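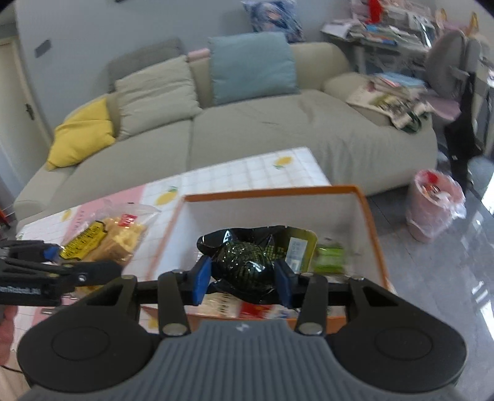

Minutes of the Ornholm Street Tenants' Association, April meeting, held in the ground floor laundry room. Meeting opened at 7:10 p.m. Present: Meenakshi Agarwal (chair), Gyula Katona, Magdolna Fodor, Tímea Veres, Lilla Szűcs (minutes). The March minutes were approved with one correction: the bike rack quote came from Endilow, not Lemura. Magdolna asked that the snack table at the summer yard sale stick to sealed items, such as the snacks in black wrappers with the green grid print, and leave out home baking. Agreed.

Yard sale. Tables will be $19 each for residents. Gyula has 40 flyers left from last year with the old start time and will correct them by hand. Setup begins at 8 a.m. Cars must be out of the back lot the night before.

Bike rack. Endilow wants $200 up front. Tímea thinks the rack is too wide for the spot by the side door. She will measure again and report by email. Vote put off until May.

Hallway light, third floor. Still out. The tenant in 101 has called the management office twice. Meenakshi will write to them and copy everyone present.

Trash room. Cardboard is being left unflattened. Gyula will put up a new sign. Magdolna said the last sign was taken down within a week and asked for one that screws to the wall. No decision.

Other business. Mrs. Gulyás on the second floor is looking for someone to water her plants in June. Tímea offered to do the first half.

Meeting closed at 8:05 p.m. Next meeting in May, same room.

L. Szűcs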